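4.2 Top speed as a predictor

Brochures treat top speed as proof of a better sports car. Our data from the Datitz circuit give little support for this. Across 232 laps in 11 cars, rated top speed explained almost none of the spread in lap time. 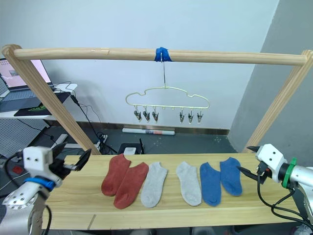 Figure 2. Socks and wire hanger with clips.

Tire wear did better, though we doubt the effect would survive a second track. The Starnberg ratings, often cited, do not report it at all.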